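Amell desk-tidying review, progress report to the fund

Period covered: February to now
Kit under review: Cloltonura tabletop arm, base package plus the Vitham software add-on
Status: behind on one item, otherwise OK

Short one this time, the full write up comes with the final invoice.

Where we are

Arm is up and running at the Restrepo site. Unboxing to first pick took most of a morning, the quick start sheet skips the step where you set the table height and we lost time there. Cloltonura support answered same day. They say the sheet is being redone.

Calibration holds up fine overnight as long as the table isn't moved. Move it even a little and you start over. Would not buy this for a room where furniture gets shoved around. Noted for the buyer's section.

Pick attempts logged so far: 3211. Log is on the shared drive in the usual folder. The early ones are messy becuase we changed the naming halfway through, please don't build charts off those yet.

What works

Notebooks and flat stacks. If the edge hangs over something it gets a finger under and lifts clean. Flush to the table is another story, it pushes the thing along and then gives up.

Pens on their own, with space between. Good. Fast enough that people in the office stopped waiting for it and just watched their email.

The stop button. Big, easy to hit, resumes from the right place. Small thing but the last kit we tried for you didn't do this.

What doesn't

Crossed pens. Vitham treats two overlapping pens as a single item a lot of the time, grabs in the middle, drops one. See-through barrels are worse than solid ones. We tried more light, less light, different cloth. The cloth helped a bit. Light made no differance that we could measure.

Putting pens back into a cup that already has stuff in it. It comes straight down and hits whatever is leaning over the opening. An empty cup is fine. The add-on has an "approach angle" setting that should fix this but it resets to default after every restart. Reported, ticket still open.

Loose brochures. Slides the top one off and the rest fan out. We would call this not supported, whatever the product page says.

Cost

Hardware is inside the budget line. Add-on license renews yearly, which was not clear on the quote, so we need to move a little from travel to software. Travel isn't getting used anyway. Request form attached separately, please sign if you agree.

Spare finger pads: used 2 sets. Supplier counts these as wear items, not warranty. Put it in your running costs if you go ahead with more sites.

Mixed desk layout

Pen cup part full, red and gray pens lying across each other next to it, kraft notebook sitting on a pamphlet and more paper under that. Gray grid cloth. Layouts like this are where we want the remaining time to go, they are a lot closer to a real desk than the single item tests.

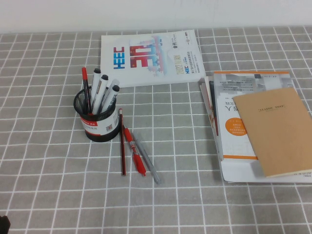 Page last changed: Sep 2, 2020

Scoring for the mixed layouts is pass, partial or fail per item. Partial means it moved the item the right way but we had to finish by hand. Layout goes back to the same start position between runs, by eye, using the grid lines on the cloth. Not perfect. Good enough for comparing settings.

Still to do

Rerun crossed pens on the new Vitham build (promised, not recieved yet)
Notebook on top of paper, 17 runs per setting
Noise reading with the office door open
Ask Cloltonura for a written answer on the license

Need from you

Sign off on the travel to software move. A yes or no on keeping the arm for 3 more weeks after the loan ends, they will extend at no charge but want to hear from the funder directly. Also tell us which cost template you want for the final, we have both the old and the new one here and they don't match.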